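Grollstead Stone Care Kit: Review After Two Months

Posted 7 Sep 2020

We had marble put in the kitchen four years ago, and I have been trying cleaners and sealers on it ever since. The Grollstead kit is the third full set I have bought. It costs $70, and you get a bottle of daily cleaner, a bottle of sealer, a tub of polishing powder and two cloths. I started using it in July.

What the kit is for

Marble is soft and it soaks things up. Lemon juice, vinegar and tomato sauce leave dull spots called etches. Oil and coffee leave stains. Those are two different problems, and a sealer only helps with the second one. The Grollstead box says this in plain words on the side, which I liked. The Stalent kit I had before did not mention etching at all.

The sealer

You wipe the counter down, let it dry overnight, then spread the sealer with one of the cloths and leave it for 15 minutes. Buff off what is left before it turns sticky. The bottle is 300 ml and did our whole counter twice, with a little left over. The smell is mild, but I still opened a window.

I tested it with drops of water near the sink. Before sealing, they left a dark spot within a few minutes. After two coats, they sat on top for up to an hour. Olive oil wiped off clean the next morning. The color of the stone did not change, and the veins look the same as they did before.

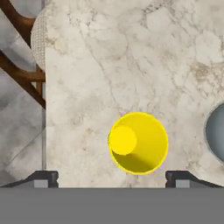
The daily cleaner

It is a spray with no acid in it. It leaves no film if you wipe with a dry cloth afterward. If you skip that, there are streaks, and they show most in low evening light. It does fine on crumbs and grease but not on dried candle wax — I had to lift that with a plastic scraper.

The polishing powder

This was the weak part for me. Two small etches by the stove came out after some hard rubbing. A larger one, where half a lime had been left face down, is fainter but still there. The powder also gets everywhere, and the instructions don't say how much water to mix in. I used enough to make a thick paste.

Cloths

They are thin. One started to fray after the second wash. I now use a plain cotton dish towel.

Would I buy it again

I would buy the sealer again, and Onddale Hardware sells it by the bottle. The cleaner is good but no better than the Stalent one, which I still have under the sink. I would skip the powder and have a stone shop deal with any large etch.

Rating: 4 out of 5 for the sealer, 3 for the kit as a whole.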